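My pens, my pouch and a small rule

For many years I carried my pens loose in the bottom of my bag. When I moved to Lendmont in May I found 10 of them there, and seven did not write any more. I threw those away the same evening, and it felt better than I expected.

After that I wanted a pouch, but a soft one. A hard case makes noise on the table and never fits beside a notebook. Denim is good for this - it does not slip, and it forgives a little ink.

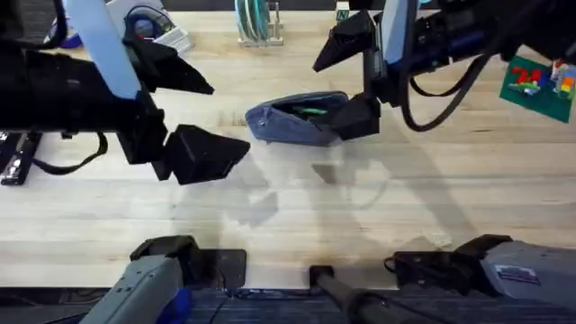
The denim pouch, open, with something green inside.

My friend Margit Magyar keeps up to 500 pens at home, in drawers, by color. I admire this but I could not live so. My rule is that I carry two pens and no more. If I buy a new one, an old one must go to the kitchen drawer, where it can write shopping lists.

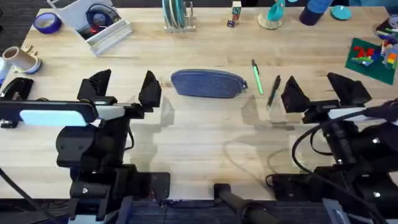

The green one I use for corrections, when I read my own translations again. Red looks too angry to me. Jouko Heiskanen, who taught me my first English, corrected everything in green, so perhaps I only copy him.

I also learned to empty the pouch completely from time to time. Small pieces of paper collect in the corners, and crumbs too, I don't know from where. I turn it inside out, shake it over the sink and leave it open for one night. 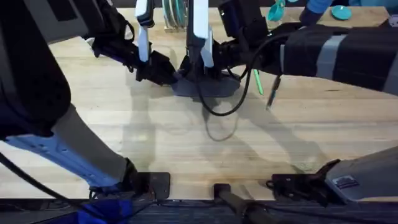
Teal plates in the rack, and a teal cup on its side.

Next I want to do the same with the kitchen drawer. I opened it on Sunday, looked at the old batteries and the string, and closed it again.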